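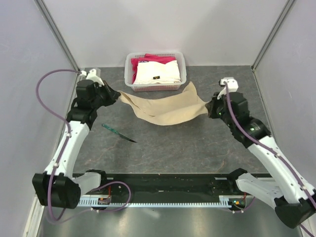
4.2 Rules for the Shared Workspace

Figure 3. Two-arm cell during a cloth handling task. Each gripper holds one corner of the cloth; a basket with folded garments and a kitchen knife are also on the table.

The rules in this section were written for the cells at our Kirkcombe laboratory and later used without change at Tendmont. They apply to every session in which two arms work on one table, as in Figure 3. The first version had only 4 rules and was reviewed by Jeanie Drummond, whose comments led to the present text.

Rule 1 concerns objects which do not belong to the current task. Before the arms are enabled, the operator must compare the table with the task sheet. Any object with an edge or a point has to be named on the sheet, together with its permitted area. The knife in Figure 3 falls under this rule. If such an object is not named, the session is not started.

Rule 2 concerns the cables. On our arms the purple cable leaves the wrist and follows the arm toward the base. It needs enough slack for the full motion of the wrist, but the loop must not reach the rail or the toothed rack. The operator moves each arm by hand through its range and looks at the loop on both sides – a check on one arm only is not accepted.

Rule 3 concerns soft materials held by both grippers. When a cloth is stretched between the arms, a motion of one arm also loads the other. We therefore limit the speed of both arms together and do not allow a single arm to be stopped alone.

The rail is cleaned at the end of each session, and small particles are removed also from the gear rack.

In the log kept with the Drarkine software we have 2,225 sessions, of which nearly 400 were delayed by a failed check. Most of these delays came from Rule 2. We did not study how the rules change the working speed of the operators, and this question is left for Section 6.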